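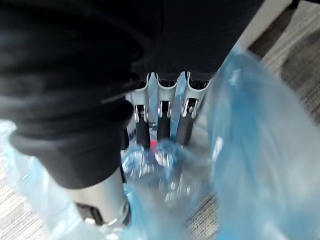 最后更新：2021年12月

两把扶手椅加一张小圆桌：在家里布置一个能坐得住的聊天角

我特别喜欢两把椅子的角落！沙发当然好，但沙发上两个人并排坐着，聊久了脖子酸，而且总有一个人会慢慢滑下去变成躺着。两把扶手椅就不一样，人自然而然会侧过来一点，手边有杯水，一坐就是一下午。我在Fletmont租房子那几年，客厅小得转个身都要想一想，还是硬塞进去了两把，后来搬了家，第一件摆好的也是它们。

这篇教程写的就是怎么从一面空墙开始，把这个角落摆出来。要用到的东西：一卷美纹纸胶带，一把卷尺，几张旧报纸，一个愿意陪你坐下来试的人（真的很重要）。椅子和桌子还没买也没关系，没买反而更好，可以先把尺寸弄清楚再去店里。

第一步 找墙

先在房间里走一圈，看哪面墙前面没有人来回经过。从厨房端着汤出来要绕过的地方不行，正对着厕所门的地方也不行（我摆过，客人坐下去一脸尴尬）。靠窗的墙很好，但不要让椅子背死死挡住暖气片，冬天会后悔的。

选好以后站在那面墙前面，回头看房间。坐下来以后看到的就是这个方向，所以值得多看两眼。能看到门口最好，能看到一点窗外更好。如果看到的全是晾衣架，那就先想想晾衣架能搬到哪儿去。

顺便看看插座。落地灯的线最好不用横穿过脚边，手机充电线也一样。插座在哪一侧，先在纸上画个小叉，后面摆灯要用。

第二步 用胶带在地上画出来

这一步我太爱了！拿美纹纸胶带在地上贴出两把椅子的外轮廓。我家的扶手椅宽78厘米，算是中等个头，你可以先按这个数贴，以后再改。两个方块不要平行贴，各自往里转一点，像两个人坐在那里微微侧着身子说话。转多少没有标准答案，我一般先转一点点，坐一坐，再转一点点。

地毯上贴胶带要贴得松一些，长毛地毯就别贴了，铺报纸，把报纸折成椅子大小就行。贴完以后在周围走一走，看看会不会踩到“椅子”。人要从椅子前面经过的话，我会留出100厘米的空，端着托盘也走得过去。如果那边本来就没人走，窄一些完全没问题。

胶带至少留一个晚上。白天觉得位置完美，晚上起来喝水一脚踩上去，就知道哪里不对了。我有一次连着改了三遍，最后那个位置跟最初设想的差了半面墙，可是真的舒服多了！

第三步 定椅子之间的距离

两把椅子中间要放得下一张小桌子，还要让两个人说话不用提高嗓门。先搬两把餐椅过来代替扶手椅，请你的朋友坐一把，你坐另一把，随便聊点什么，聊五分钟。不要聊家具！聊家具的时候人会一直盯着家具看。聊晚饭吃什么，聊谁要结婚了，然后看看你们两个有没有不自觉地往前探身子。往前探就是太远了，往后靠着还能聊就刚好。

我姑姑耳朵不太好，她来的时候我会把其中一把往里推一点。所以椅子最好不要太沉，或者在脚底贴上毛毡垫，这样随时可以动。硬地板上毛毡垫非常好用，地毯上用处不大，直接抬起来挪就是了。

第四步 挑小桌

圆桌！我知道这是个人口味，可是两把椅子中间我永远推荐圆桌。从哪个方向伸手过去都一样，膝盖撞上去也没那么疼，而且椅子的角度怎么改它都合适。方桌会逼着你把椅子摆正，一摆正，聊天的感觉就少了一半。

高度看扶手。桌面跟扶手差不多平，或者稍微低一点，放杯子的时候手臂自然落下去就到了。桌面太高，每次拿杯子都要抬胳膊；太低就得弯腰。去店里的时候带上卷尺，把自己家椅子的扶手高度记在手机里，到时候一量就知道。

桌腿也要看。中间一根立柱、底下分开几只脚的那种，椅子可以靠得很近，脚也有地方放。买之前在桌子边缘轻轻按一下，按下去会翘的就算了，家里有小孩或者猫的更要试。店员可能会看你一眼，没关系，我每次都按。

桌面的大小，能放下两个杯子和一小碟点心就足够了。再大一点就会开始堆东西，信、钥匙、耳机、上个月的发票，最后杯子没地方放（我说的是我自己）。
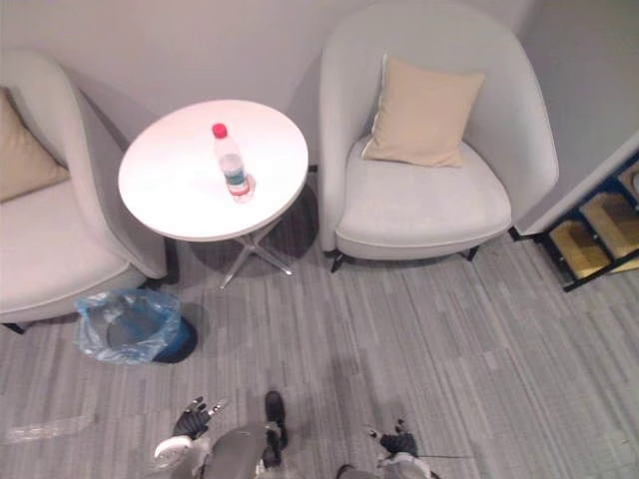 桌面的材质我两种都用过。亮面的好擦，一抹就干净，缺点是灯光打上去会反光，也容易看见手印。哑光的耐看，可是咖啡渍要马上擦。要是常喝红茶或者果汁，我会选亮面，再配几个杯垫。木头桌面也很美，只是杯垫就必须用了，冰水杯底下那一圈水印特别难去掉。

第五步 椅子的面料和颜色

浅色椅子我是真心喜欢，房间一下子就亮了！很多人怕脏，我也怕过。用了几年下来，浅灰其实比纯白和深色都好照顾，白的一点印子就看得见，深的沾了棉絮和猫毛格外明显。墙面如果也是浅灰，椅子可以挑比墙深一点或者暖一点的，坐垫和靠垫再加一点米色、燕麦色，整个角落就不会冷。

试面料的时候用手背去摸，手背比手心敏感。再坐下来，把胳膊放在扶手上来回蹭几下，粗糙的面料夏天穿短袖会扎。问清楚坐垫套能不能拆，拉链在哪一边，能不能水洗。不能拆的也能买，日常用吸尘器的扁嘴吸一吸，沾了东西先用干布按，别擦，越擦渗得越深。

靠垫每把椅子放一个就好。放两个看着漂亮，客人来了第一件事却是不知道该把其中一个放到哪里去，最后抱在怀里坐一下午。靠垫的厚度我喜欢12厘米，再厚就把人往前顶了，坐深一点的椅子可以再厚些。腰不好的朋友可以选长方形的，垫在腰后面正合适。

第六步 地毯

地毯可以不要，但有的话角落会立刻有了边界，好像房间里多出来一个小房间。我推荐的做法是让两把椅子的前脚都踩在地毯上，后脚在外面也没关系。小桌要整个站在地毯上，一只脚在里面一只脚在外面肯定会晃。满铺地毯的房间就省事了，直接跳过这一步，最多检查一下桌子站得稳不稳。

绒太长的地毯我不建议放在小桌下面。饼干屑掉进去就再也找不到了。

第七步 灯

千万别只靠顶灯！顶灯从头上照下来，两个人脸上都是阴影，怎么看怎么累。一盏落地灯放在其中一把椅子的斜后方，灯罩下沿差不多跟坐着的人的眼睛平齐，看书够亮，聊天也不刺眼。灯泡选暖光。如果小桌是亮面，坐下来看一看桌上有没有一团刺眼的光斑，有的话把灯往旁边挪一步，或者换个布灯罩，马上就柔和了。

白天就尽量用窗光。坐在椅子上的时候，窗户在侧面最舒服，在正前面会眯眼睛，在正后面则会让对面的人看不清你的脸。

第八步 坐下来试一整晚

全部摆好以后，把手机放到别的房间去，泡一壶茶，认认真真坐一个晚上。过程中随手记一下：伸手够不够得到杯子，脚有没有地方伸，站起来的时候会不会碰到桌子，有没有风从门缝吹到脚踝。第二天照着记下来的改，每次只改一样东西，不然分不清是哪一样起了作用。

我把这套做法教给过朋友Nouhaila Ramadan，她家客厅又窄又长，一开始觉得绝对摆不下。她照着贴了胶带，把电视柜换到短的那一边，结果两把椅子正好落在窗边，还剩下一块地方放她的龟背竹。约一个星期以后她发来消息，说她妈妈现在每天下午都坐在那儿剥豆子，根本叫不走。我高兴坏了！

几个常见的问题

只放得下一把扶手椅怎么办？那就一把扶手椅，配一个带软垫的凳子。平时凳子放脚，来人了给人坐。凳子的高度最好跟椅子坐垫差不多，聊起天来不会一个仰头一个低头。

两把椅子一定要一模一样吗？不用。坐高接近就行，颜色、样式可以差很多。我最喜欢的一对就是从两家旧货店分别淘来的，一把圆背一把方背，靠同一块布料做的靠垫连在一起，看着就像一家人。

二手椅子怎么挑？坐下去听声音，嘎吱响的要翻过来看看底下的螺丝，很多时候拧紧就好了。用手按坐垫的中间和四周，软硬差太多说明海绵塌了，可以换，但要把换海绵的钱算进去。闻一闻也很必要，烟味基本去不掉。

小桌上除了杯子还能放什么？一本正在看的书，一小盆不怕碰的植物，或者什么都不放。我倾向于什么都不放，水杯和点心随时有位置。喜欢鲜花的话，用矮一点的瓶子，高瓶子会刚好挡在两个人的脸中间。

有小孩能这样摆吗？能，把小桌先换成软凳加托盘，等孩子大一点再换回来。杯子改用带盖的，地毯选能整块拿去洗的。

角落靠着外墙，冬天冷怎么办？椅子背离墙拉开一掌宽，搭一条毯子在扶手上，谁冷谁拿。我家那条毯子从入秋搭到第二年2月，洗了很多次，已经有点起球了，还是抢着盖。

胶带揭下来的时候慢一点，沿着地面的方向拉，木地板上如果留了一点胶，用温水打湿的布敷一会儿再擦。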